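Textiles in Everyday Life
Handout 3: Denim, Indigo and the Care of Blue Cloth
Prepared by Geetha Thevar, Horkness evening program

Welcome back, everyone, and thank you for the lively talk last time about wool (I'm still thinking about Iveta Oravec's story of the shrunken blanket). Tonight we turn to a cloth nearly all of us own, and I hope you'll never look at your old jeans in quite the same way again!

1. What makes denim denim

Denim is a twill, so each crossing thread passes over or under more than one of its neighbors, and the crossings step sideways from row to row. That stepping gives you the slanted lines you can feel with a fingernail. In classic denim the warp, the lengthwise yarn, is dyed blue and the weft is left pale. Turn up a cuff and you'll find the inside much lighter than the outside.

2. Why it fades

Indigo is a funny sort of dye. It mostly sits around the outside of the yarn, leaving the core white, and with rubbing it wears off a little at a time. The creases at the hips and the seams rub most, and those pale lines fanning out at the top of the leg are called whiskers. Some people wait years for them, and some mills put them in before the jeans are sold - we'll argue about that in the second half.

Faded denim by the clothes rack, and blue cloth hanging in folds:
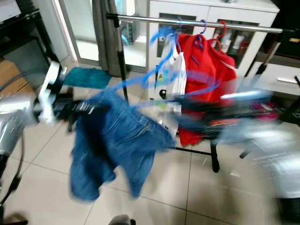
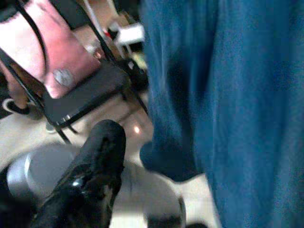
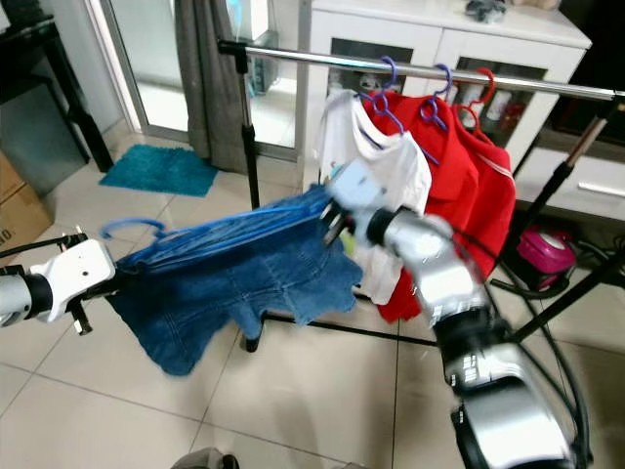 3. Washing and drying

Turn jeans inside out, close the zipper, and use cool water with a mild soap. A new dark pair should go in alone for the first 2 or 3 washes, and please keep it away from anything white (I speak from sad experience). Give the legs a good shake, smooth the seams with your hands, and hang them in the shade. A hot dryer is hard on cotton, and harder still on any stretch yarn mixed in with it.

4. For next time

Bring one piece of blue clothing you've had for a long while, and write 12 lines or so about where it has worn and why you think it wore there. Svetozár Gajdoš has kindly offered to bring his magnifier, so we can all have a proper look at the yarns.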